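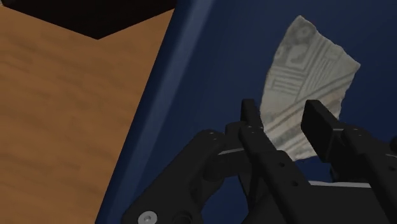

What is changing at the Hendthorpe recycling center? Residents will need to book a time slot before bringing bulky items, starting in March.

The town announced the new rule on February 28, 2025, after a winter of long lines on Kukby Road. Cars waiting to unload have backed up past the fire station on most busy mornings, and the bus to the hospital has been delayed by it more than once.

Bookings will cover furniture, mattresses, large appliances and building waste. Bottles, cans, paper and cardboard can still be dropped off at any time the gates are open, with no booking. Yard waste is also exempt for now – the town says it will look at that again when the fall leaf season is over.

12 shares | 8 comments

Each slot lasts 17 minutes. The center will take up to 90 booked visits a day, and a household can book as many as two a week. Slots open on the town website seven days ahead. Residents without internet access can book by phone or at the front desk of the library.

"People were sitting in their cars for an hour to get rid of one chair," said Zdenka Bošković, who manages the site for the town. "We looked at adding a second gate, but there is no room for one on that side of the road."

Staff tried the system for four weeks in the fall with 300 households on the east side of town. The average wait for that group was under ten minutes. Of those who filled in a survey afterward, 73 percent said they would be happy to keep booking. The most common complaint was that evening slots went too fast, and the center will now stay open until 7 p.m. on two evenings a week.
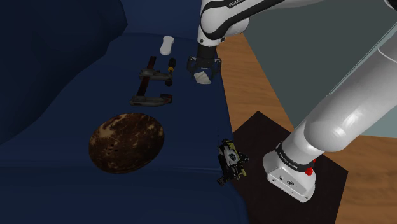 Will there be a charge for booking? The slots are free for anyone who lives in Hendthorpe, but proof of address will be checked at the gate.

A utility bill or a driver's license showing a local address will be accepted. Visitors who miss a slot can book another one without a penalty. Those who turn up late will be let in if there is space, and otherwise asked to come back.

Contractors are not covered by the new system. They will go on using the Polex transfer station, where loads are weighed and paid for on arrival. Fees there are not changing.

The booking page is already live, and the first slots are for the second week of March. Printed guides in large type are available at the library and at town hall.

Share this story | 8 comments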